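Re: [arm-users] gripper not releasing, hotel room setup
From: Ashton Ellery
To: arm-users list
June 2024

Elsie, sorry for the slow reply, was over at Firnside all morning with no signal. Answers inline, then what we found.

> On the list, Elsie Hollis wrote:
> Second time this has come up from the Trudton group so I'd like to get it
> written down properly. You said the fingers closed on the phone cord and
> the arm kept lifting. Did the force limit trip at all? And who hit the
> stop, the operator or the software? Please don't run the handset task
> again until we know.
>
> Also, which firmware. Ninik changed the grip timeout at some point and I
> can't find the note.

Force limit: no. Not a peep in the log. Limit was set to 30 and the reading sat at 11 the whole time, even with the cord stretched out. A coiled cord gives so much that the arm never feels it as a load. Should have thought of that.

Stop: operator. Me. Big red button. Software would have kept going as far as I can tell.

Firmware: will check and send seperately. Not the newest, I know that much.

What happened, short version. Task was pick up the handset, hold, put it back. Approach came in low and the fingers went shut on the cord. Controller saw "object held", was happy, started the lift. Phone slid toward the edge of the side table. I hit stop. Then the bad part: stop cuts motion but leaves the grip where it is, so now we had a closed gripper with a cord in it and the open command just timed out. Tried it twice. Had to power down and work the cord out by hand.

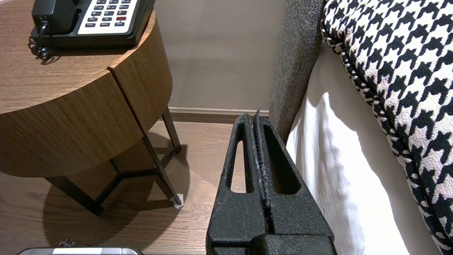
Nothing broken, nobody hurt. But my hand was right next to the fingers while I was pulling the cord, and I had only switched off the arm, the gripper is on its own supply. Didn't click until after. That's the bit I'd want people on this list to read twice. If you have the Ashby mount you have the same wiring, so pull BOTH plugs before you reach in.

Things I changed so far:

- approach height up by 110 mm, comes down onto the handset from above
- lift aborts if finger gap is smaller than the handset could possibly be
- tape label on the gripper supply, says OFF FIRST

Not changed: the open timeout. Don't understand it well enough and don't want to poke at it blind. If anybody has the Ninik note Elsie is after, please post it here and not just to me.

Handset task is parked, as asked. We're still doing slow moves near the table with nothing to pick up. Shout if you want that stopped too.

Logs are on the share in the Trudton folder, the last file is teh one you want.

Ashton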